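Speaker notes: Housing allocation and the waiting list in Butdale
Session two, main hall, 10.15 am

Opening

Thank the hosts and confirm that the slides will be available to delegates after the session. Remind the audience that questions will be taken at the end.

The purpose of this talk is to set out how the Butdale housing register was reviewed, what the review found, and which changes have been adopted. It does not deal with private lettings or with the building programme, both of which are covered this afternoon.

Slide 2: The register before the review

At the start of the review the register held 3,475 households. Applicants were placed in one of four bands according to need, and within each band by date of application. Many entries had not been checked for several years. Letters were being returned unopened, and officers were spending a large part of each week trying to reach people who had moved away.

Pause here. Delegates from smaller authorities will recognise the position.

Slide 3: What applicants told us

Interviews were held in three districts: Jilar, Gollura and the older part of Butdale. The most common complaint concerned silence. Applicants accepted that the wait would be long, but they did not know where they stood or whom to ask. Several had been told different things by different offices.

Note for speaker: do not read out the individual comments. They are in the handout.

Slide 4
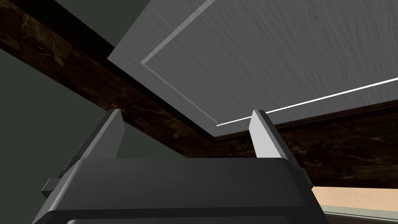 Image credit: Orakzai Media Library. Computer-generated image.

Slide 5: Changes adopted

Every applicant is now asked to confirm their details once a year, by post, by telephone or in person. Those who do not reply receive two reminders before an entry is closed, and a closed entry may be reopened within 90 days without loss of place. This last point was strongly requested by the advice agencies and should be given proper weight.

The medical form has been cut from eleven pages to four. Decisions on banding are now sent with written reasons and the name of the office responsible.

Slide 6: Results to date

In the first year 179 closed entries were reopened at the applicant's request. Of the appeals received, 81 were settled at the first stage. Stress that these figures cover one year only and should not be treated as a trend.

The number of homes available to let has not risen. A better-kept register does not shorten the wait for most families, and the authority has said so in its published statement.

Slide 7: Remaining work

Joint applications across district boundaries are still handled on paper. Gollura will test a shared form from August, and Jilar is expected to join once its own records have been checked.

If time is short, omit slide 7 and go straight to questions. Copies of the revised allocation policy are on the table by the east door.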